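The Lasting Bouquet: Artificial Flowers Find a Place in the Formal Interior
Jan 26, 2025

Artificial flowers were long regarded as a poor substitute for the garden. At Imhof, a design workshop with a catalog of 1,421 stems, they are treated as a craft material with rules of their own.

Treasa Sheehan, who directs the floral program, begins every arrangement on a plain surface. Stems and greenery are laid out before a vase is chosen, and color is judged against white.
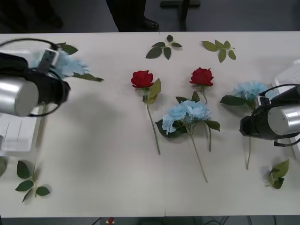 Light blue artificial hydrangeas and leaf sprigs on a white worktable.

The hydrangea remains the most requested bloom. Its full head covers a good deal of space, and Sheehan advises clients to use fewer than they expect. "Two heads and generous foliage will serve most hall tables," she said. Leaves should be bent by hand and set at uneven heights.

Care is simple. Reto Mösli, who oversees the workshop's collection, recommends a soft brush every 15 days and a position out of direct sun. Arrangements returned to the workshop in September are taken apart, cleaned and sorted by stem length. Of the 269 pieces received last year, 13 were retired.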